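Thread tension and bracelet width on a fixed loom

I have been weaving flat bead bracelets on a Kurkham loom since May, and the finished widths have never matched my charts. The pattern is 17 beads across. On paper that gives one width. Off the loom, I have had pieces that were visibly narrower at the middle than at the two ends, and one that flared at the clasp so badly that I cut it apart and put the beads back in the tube.

Bead size was the first thing I checked. Size 11 beads vary between makers, and they vary between finishes from the same maker. Matte beads tend to run a little different from their glossy versions because the surface has been etched, and some coated colors run large. I measured by stringing 40 beads on a stiff wire, pushing them snug, and reading the length with calipers. Two of my four colors matched closely. A third was longer, and the fourth, a dyed coral from Escobedo, was all over the place. There were wedge shapes and a few beads with holes too small for a second pass of the needle.

I culled the coral and wove the same chart again. The result was better at the edges and still narrow in the middle, so beads were only part of the problem.

Warp tension

The Kurkham has fixed end bars with a wing nut on one side. You wind the warp, then tighten the nut to take up slack. What I had been doing was tightening it until the threads rang when plucked. Nylon thread stretches under that load and keeps stretching for hours. I would wind in the evening, weave for a while, and come back the next night to a slack warp. Then I would tighten again. Each session was therefore woven at a different tension from the one before.

The fix is to wind at moderate tension, leave the loom overnight, and correct once before the first row. I also switched the warp to a bonded polyester from Prelteck, which moves much less. It is stiffer and slightly thicker, and it does show between rows if the bead color is pale. I used gray under the matte blue and could not see it at arm's length.
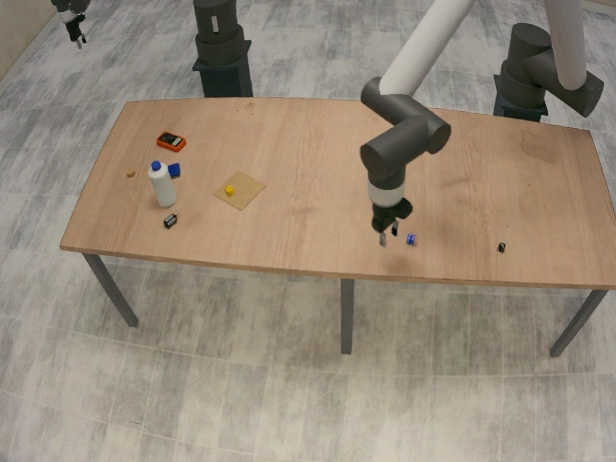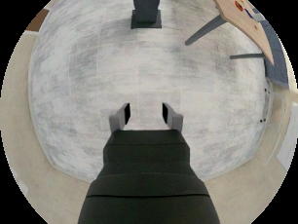

Weft tension

This was the larger error, and Anika Lindqvist found it by looking at the back of one of my rejects. She weaves wider pieces than I do, mostly wall panels, and she pointed out that my return pass was pulling the outer warps inward. On a narrow band the effect builds up. Each row sits a hair tighter than the last, and once the edge has moved in, the next row follows it.

Her method is to hold the row of beads up against the warps with a finger, pass the needle back through above the warps, and pull the thread only until the loop at the edge disappears. Then stop. Any pull after that point goes into narrowing the piece. I had been giving a second tug on every row out of habit – a leftover from peyote stitch, where you want it.

She also checks width against a strip of card cut to the target and laid under the warps. I now do the same. It takes a second to look at, and it catches drift before there is much to take out.

Test piece

I wove a band of 79 rows with both changes in place: warp rested overnight, no second tug. The chart was a plain stripe in the three remaining colors, with no shaping. Width at the start and at the finish was the same on the calipers. The middle was very slightly under, by less than I can see. There is still a small ripple along the left edge near row 40, where I added new thread. I wove the old tail in toward the edge, so there is extra thickness in those beads. Next time I will run the tail toward the center and turn it back through a different row.

Clasp ends

I have tried 2 ways of finishing so far. The first is a slide tube clasp over a folded tab of woven thread, glued. It is neat, but the tube has to match the bead width closely, and with 17 across the nearest size leaves a gap at one side. The second is a decrease to a point and a button loop. It uses more rows and has no metal in it. Barrett Kowalczyk asked for the button version on his because the tube catches on his shirt cuff, so I will be making at least one more of those.

For the button I used a Plisia glass dome with a metal shank. The shank hole is wide enough for six passes of thread. I put in four, then wrapped the stem. The loop needs to be sized with the beads already on it, as it closes up more than you would expect once it is reinforced.

The next chart is 17 across again, with a diagonal, and I have ordered a replacement for the coral in an opaque finish.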